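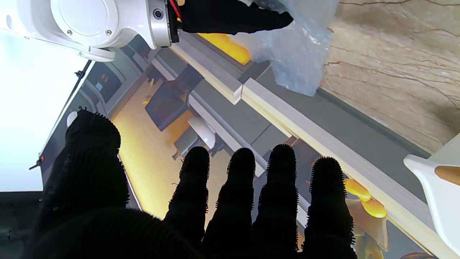 **Wednesday, bench notes – glove wear and bag handling**

Starting a fresh page for the knit gloves. The old entries are split between two notebooks and neither has a column for loose fibers.

Stock on hand is the black rib knit from Posell and the finer one from Tzavaras. Same nominal size. The Posell runs longer in the fingers and has more bulk at the seams. Milagros measured fingertip thickness on an unused Posell in March and wrote it on the lid of the supply box, so use that value until it is redone.

**Fiber shedding**

Loop fringe along the finger edges is the first thing to go. It catches on bag seams and on the corner of the tape dispenser. A fringe that stays even along the edge is acceptable. Single threads standing off the tip are trimmed flush with the small scissors, never pulled. Pulling opened a run on one Tzavaras glove last month, from the tip to the second crease, and the glove was scrapped.

Adopted from today:

- Inspect tips and thumb before each session, under the bench lamp.
- Trim threads longer than 3 mm and log the digit.
- Light marks on the fabric: try the lint roller first. If the mark stays, log it as a stain and keep using the glove.
- Replace the pair at 14 sessions or at the first hole, whichever comes first.

Nesma wants the limit higher. Her point is that the palm fabric is still good when the tips are done, and we could patch tips. I am against patches. They change the friction at exactly the place we care about. Left open.

**Bags**

Thin translucent bags, Jorndale carton. Knit on film grips well when the film is crumpled and poorly when it lies flat, same as bare fabric swatches on the slope test. Flat bags need an edge lifted first. Crumpled bags can be taken anywhere, but the fringe snags if the bag has a torn edge, and then release is slow.

Static is worse with the finer knit. Wiping the bench with a damp cloth before the session helped in the morning and made no difference after lunch. Humidity was not logged for either, so this is worth nothing until repeated.

Bags get reused until they tear. I would like to stop this for timed work. A bag that has been crumpled many times is softer and picks up faster, and it makes the later runs look better than they are. Proposal: 5 uses per bag, then into the padding bin for shipping.

**Supplies**

Carton count after today: 2,794 bags. No need to order before summer. Gloves are the short item. Holier quoted a seamless knit with no fringe, price acceptable, lead time not stated. Milagros to ask for one sample pair in black. The gray reads badly against the bench mat.

**To do**

- Fiber log sheet, one row per digit, tape inside the cabinet door.
- Repeat slope test with new bag vs. used bag, Posell only.
- Humidity meter – find it, check the battery.
- Nesma to write up the case for patched tips, with a swatch.
- Return the good scissors to the drawer. They were in the packing area again.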